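Dark back room with brick wall, how do I light it for working in the evening?

Mei-kuen Pan
Posted Thursday

Hi all, hoping somebody has been through this. We moved in September and I got the back room as my office, which I was thrilled about until the clocks changed. It has one window facing north onto the neighbor's garage, and one long wall is bare brick. Everyone who visits loves the brick. I loved the brick! But by four in the afternoon it just eats the light and I'm squinting at my paperwork (I do bookkeeping for a couple of small shops, so there's a lot of actual paper, receipts mostly, printed in that faint gray ink).

There's a single ceiling fixture in the middle of the room. If I sit at the desk with it on, my own shadow lands right on whatever I'm reading. I put a brighter bulb in and now it's a brighter room with a sharper shadow, plus I get a reflection in the monitor. I tried a clamp lamp from my husband's workbench and it's like being interviewed by the police.

We rent, so I can't drill into the brick or have anyone run new wiring, and the landlord has already said no to painting it. My budget is $200 for the whole thing, lamps and bulbs and whatever else. Outlets are by the door and one behind the desk, 10 feet from the corner that's darkest.

Do I need a proper desk lamp, a floor lamp, both? And what am I supposed to look for on the bulb box, because every one I pick up says something different. Thanks in advance, my eyes thank you too.

Hermine Reisinger

Oh I know this room! Not yours obviously, but I worked in one just like it for years and I went through every mistake you're describing, including the clamp lamp.

First thing, stop asking the ceiling light to do the work. It's behind you or above you, and it will always throw your shadow forward onto the desk no matter what bulb you screw in. Put something soft and modest in it and think of it as the light you use to find your shoes. What you want is light coming from low down and from the side, and more than one source of it, so that each lamp fills in the shadow the other one makes.

If you write with your right hand, the desk lamp goes on your left, and the other way around for lefties. Sounds fussy, makes a huge difference with receipts. Push it back a bit and away from the screen so you don't see the bulb in the glass. I like an ordinary table lamp for this, the living room kind, over one of those bendy office ones. The bendy ones give you a hot little circle and a dark desk around it, and then your eyes are going back and forth all evening between the two. A fabric or paper shade spreads things out, and if it's open on top you get some light going up the wall as well, and that takes the cave feeling away. 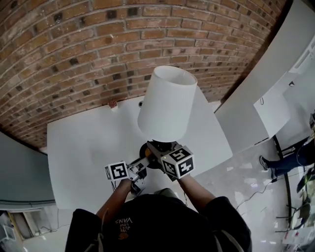
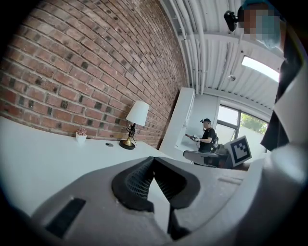 Bulbs. Forget watts, that number only tells you what it costs to run now. Look for lumens. I'd go somewhere past 500 for the desk lamp, and if it feels like too much you can always move the lamp back a few inches. Then look for the color. Boxes say things like "soft white" or "daylight" and people with dark rooms always grab daylight because, well, it's dark! I did too. On brick in the evening it looked dreadful, sort of purple and muddy, and I felt like I was sitting in a dentist's parking lot. Soft white brings the red out and makes the whole room feel warmer. If soft white is too sleepy for you when you're doing figures, there's usually one in between, called bright white or cool white depending on who makes it.

There's also a rating called CRI, for how true colors look. Get the highest you can find without paying silly money. I swear faint print is easier to read under a better bulb, although my sister says I'm imagining it.

For the dark corner get a floor lamp that points up. The ceiling is (I'm guessing) white, so let it do the spreading for you. Mine was a Vella, the tall skinny one with the bowl on top, and I found it secondhand. Ugly as anything but you never look at it because it's in the corner behind a chair. For the cord, run it along the baseboard with those little removable clips, and please don't put it under the rug. Cords under rugs get walked on and wear through and you can't see it happening.

One more, which is free: look at what's ON your desk. I had a dark walnut-colored desk against the brick and it was swallowing half of what the lamp gave out. I laid a big sheet of white card over it as an experiment and left it there a year. A pale desktop bounces the light back up under your hands. Same with the wall, you could stand a pale bookcase or hang a light-colored cloth from a tension rod between two tall shelves, no drilling. Doesn't need to cover the brick, just break it up where you're sitting.

Good luck, and do tell us how you get on!

Luzius Nägeli

just get a brighter bulb in the ceiling one. i have the Pirnier and it lights up my whole garage

Edeltraud Trummer

I agree with nearly everything Hermine said, so I'll only add the bits I'd do differently.

Before you buy anything, sit at the desk at the time of day when it bothers you and have your husband walk around with any lamp you already own on an extension cord. Bedroom lamp, whatever. Let him hold it high, low, left, right, behind the monitor. You'll know in five minutes where it has to go, and then you can shop for something that fits in that spot. I bought a gorgeous lamp from Aebischer once, carried it home on the bus, and it was too tall for the shelf I'd planned it for, so the bulb shone straight into my eyes when I sat down. It's in the guest room now. Measure from the seat to your eyes and keep the bottom edge of the shade at or below that.

I'm less against daylight bulbs than Hermine is. For anything with faint print I want it crisp, and I'd rather have one cooler lamp that I switch on for the paperwork and off again when I'm done. Keep the floor lamp warm. Mixing them does look a bit odd for the first few days and then you stop seeing it.

If you can stretch to it, get a dimmer. There are ones you plug into the outlet and then plug the lamp into, so nothing to install and you take it with you when you move. Check that the bulb says dimmable on the box or it will flicker and buzz. Ask me how I know.

On the monitor reflection, try turning the desk so that the window is off to your side. If the desk has to stay where it is, tip the screen forward a tiny bit. And turn the brightness down in the evening! Lots of people blame the room when the screen is set for noon. A little bit of light on the wall behind the monitor helps too, I use a cheap LED strip stuck to the back of mine.

As for budget, I wouldn't spend it all. Secondhand lamps are fine as long as the cord is sound and the plug isn't cracked or scorched. New bulbs, a used floor lamp, a plain table lamp and the plug-in dimmer should leave you enough over for a decent chair cushion. Our thrift store by the Rultport ferry always has a shelf full of lamps without shades, and a new shade costs next to nothing. Just take the lamp base with you when you go looking for one because the fittings come in different types and they will not let you return it, at least mine wouldn't.

Mei-kuen Pan

Thank you both so much (and Luzius, hi, I already tried that one!). We did the lamp walk last night and my husband was very patient. Left side, pushed back toward the wall, by a mile. I'm going to look for a floor lamp on the weekend. Hermine, I've taped some leftover wrapping paper to the desk with the white side up for now, and I can read the receipts from the bakery for the first time since we got here.

Hermine Reisinger

Wrapping paper, perfect! Watch it with the coffee cup though.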